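Help wanted: readers for our family history project

Hi, I'm Leonor Brandão, and I look after the Magalhães letters here in Prularthorpe. We have 373 of them, mostly written home by young people who left during the war years, and I'd love some company getting through the rest!

I need four people who can read old Portuguese handwriting (slow is fine, I'm slow too) and type up a few pages a week from home. Simão Cordeiro will check names and dates against the parish books. You'd start in March and get $160 per finished batch of 17 letters, plus your name on the biographies we write from them.

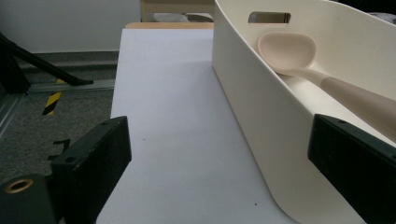
Cream-colored container on a white work surface

To apply, send me a short note and tell me which family stories you grew up with.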